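Sorting Small Stuff – Project Report
Jianhua Deng, Jul 21, 2022

So my part of the project was the desk organizer! Kristof had already picked the topic (how do people tidy small things when they sit at a table?) and I got the clear box with compartments, and I was pretty happy with that. Being able to look through the walls helps a lot – I kept forgetting where I'd put stuff in the solid box we tried back in April.
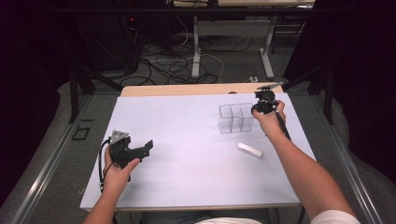
Helmi wanted us to start every round with the box in a different spot, so we did six rounds that way. I liked it best a bit to the right, but Kristof is left-handed and hated that. We argued over it for most of lunch. My notes from round 4 are a mess, sorry, so I left them out of the table. Next time I'd like to try a box with a lid and see if it slows people down.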